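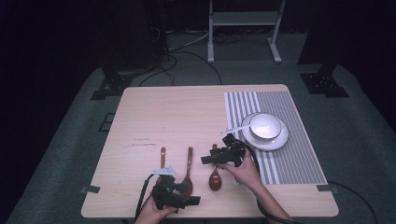 What has to be true of an episode before it counts towards the total reported to the funder?
It must have been recorded under the current rules, with both grippers tracked from start to finish, and passed by a second reviewer who did not record it.

Work in this period followed the Vonstead handling rules, version 3. The Oma station submitted 2,816 episodes for review. Each batch is limited to 200, and the table position is checked before a new batch is opened.

One rule was changed in December. Operators must now pause with the jaws open before closing on a handle – the earlier wording left this to judgement, and reviewers at Llorente marked the same motion differently.

Cable routing is still open. The draft clause covers cables on the forearm but not those on the floor. Mimel will circulate revised text, and the next 1,000 episodes will be recorded once it is agreed.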